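Browser Sync Should Ask Before It Merges

Sunday, March 22, 2020

Most browsers now offer to sync bookmarks across machines. The offer appears at first launch, the button is large, and the result is a merge that cannot be undone from the same menu. I think this default is wrong.

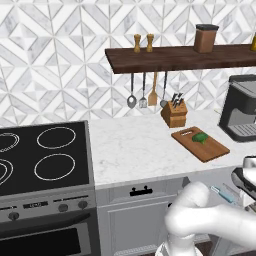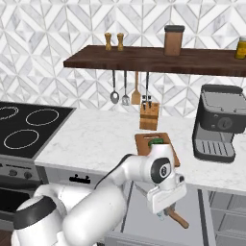 A reader's comment on my June column took the opposite view: merging is the safe choice, it said, as no bookmark is ever lost, and duplicates can be deleted later by anyone who minds them.

The first half of that is correct. The second half assumes a small list. My work profile held 3177 bookmarks after I signed in on a second desktop at the Damham office. Before the merge the larger of the two sets had 40 folders. Afterward several folders existed twice under the same name, with different contents. The Trimau extension found exact duplicates by address, but it treats a link with a trailing slash as a separate page. Sorting the remainder by hand took 4 evenings.

A merge compares addresses and folder names. It has no record of which copy was current. If I deleted a dead link on one machine last year and the other machine never heard about it, the link comes back. The user sees old entries return and assumes the sync is broken, when it is working as designed.

The fix is modest. Show both sets with their item counts and last-changed dates. Offer three buttons: keep this one, keep the other, merge. Write a dated backup file before any of them runs, and put the restore command in the same menu. Erkton's note manager already does this, and the dialog adds one click to setup.

Until then, export to an HTML file before signing in anywhere, and store it outside the browser profile folder.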